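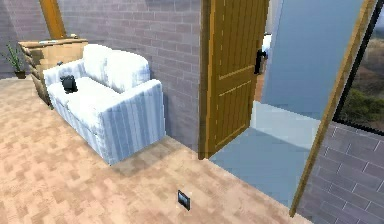
List Home | Archive by Thread | Archive by Author | Prev | Next | Reply

Subject: Re: moving the choir library (long, sorry)
From: Mitali Mollah
To: ondale-singers
August 2018

Hi all,

Jamila wrote:

> Before we all start carrying boxes, can somebody tell me what we're
> keeping? Last December I opened the carol cabinet and found 34 copies
> of a Gloria that we have never sung while I've been a member, and only
> 11 of the one we do every single year. We ended up sharing, three to a
> copy, in bad light. I'm happy to help sort but I don't want to lug
> paper to the new hall just to ignore it there.
>
> Also, does the spreadsheet still exist? Sheldon used to have it.
>
> Jamila Weerakoon (alto, back row)

Yes to all of this! I was one of your three, Jamila, and I was holding the page from underneath and guessing at the words.

The spreadsheet does exist. Sheldon Marchand sent it to me last week and I've been going through it in the evenings. It lists 411 titles, and it's in pretty good shape up to the point where we merged with the Baxter Street group. After that it gets sketchy. A lot of the Baxter music came in with no numbers on the folders, so there are entries like "Psalm (blue)" and "Psalm (other blue)." If you sang with them and you know what Other Blue is, please write to me.

What I'd like to do is sort into keep, lend and let go. Keep is anything we've sung in the last ten years plus anything Moushumi wants for the next two seasons. She's promised me a list and I believe her. Lend is the big stuff that other choirs keep asking for, so the two requiems and the oratorio with the red covers. Those can go straight to Urnance Hall, where there's already a lending shelf and somebody with a key. Let go is everything else, and I know that's going to hurt a little. I sang my first solo out of one of those awful yellow anthem books and I'm still voting to recycle them, because the staples have rusted right through and half of them are missing the last page.

Photocopies are a separate headache. Please, please don't put photocopies back in the folders with the bought copies. If we paid for 30 and there are 50 in the box, I have no idea which ones are supposed to be there, and it's not legal anyway. Any loose copies at home can go in your own recycling, no need to confess!

On the other hand, bought copies at home do need to come back. I'm not pointing fingers (I found two of ours inside my piano bench on the weekend, with my name on them in big letters). Just drop them in the tub by the door at rehearsal.

About boxes. Hashini Khondokar asked if we could use big plastic bins and I'd say no. Paper is so much heavier than you expect, and the last time we filled one it took two basses and a lot of bad language to get it down the steps. The small flat boxes that printer paper comes in are perfect. If your office throws those out, grab them for us.

The budget is $800 for the whole move, and I'd like most of it to go on decent folders and on buying enough of that carol so we can each hold our own. Moushumi Pathirana has the supplier's price list if anyone wants to look it over before we order.

I can do the first sort with four people, more than that and we'll be tripping over each other. So far it's me, Jamila and maybe Hashini. Email me off list if you want in. Bring a pencil and a sweater, that back room gets chilly even in summer.

One more thing, there's a metronome in the bottom drawer with a sticker that says Rolo. Is Rolo a person? A dog? It still ticks and I'd like to get it home.

Mitali
(soprano 2, temporary librarian)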